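Shape Blocks, Gallery 2: The Budget Sets

Every toy shelf has a tub of plastic shapes on it, and every tub promises learning. I have my doubts. A kid who gets handed a star and a heart will mostly throw the star. Still, people keep writing to ask which sets are worth keeping, so I've been putting them out on a board and looking at them properly.

The Koech tub came from a closing-down sale in Fultby and cost less than lunch. The lid says 373 activities. I read the booklet and stopped at 13, by which point they were already repeating. 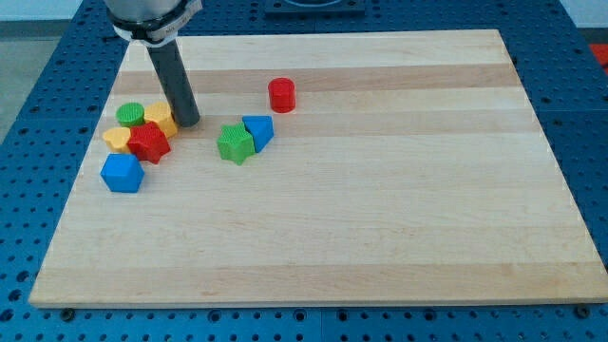 Text and pictures: the Gorkness Toy Shelf

Red star, yellow heart, yellow octagon and green cylinder, bunched up on the pale wooden board. I'll give the makers the texture on top, which is more than I expected at this price. The green one has a crosshatch pattern. Whether a three-year-old cares about crosshatch is another matter.

The octagon is my pick of the group. Flat top, straight sides, and the facets catch the light nicely. The booklet wants it used for "early geometry" – I'd use it as a base for towers and leave it there.

Hearts and stars look cheerful in a tub, but try building on a heart. My guess is they're included because they sell.

The Rirnasex set is next. It claims 535 combinations, and the box doesn't explain how anyone got that number. I've asked the shop twice. If an answer comes before September I'll add it to the next gallery, along with whatever I think of the storage bag, which already has a bad zipper.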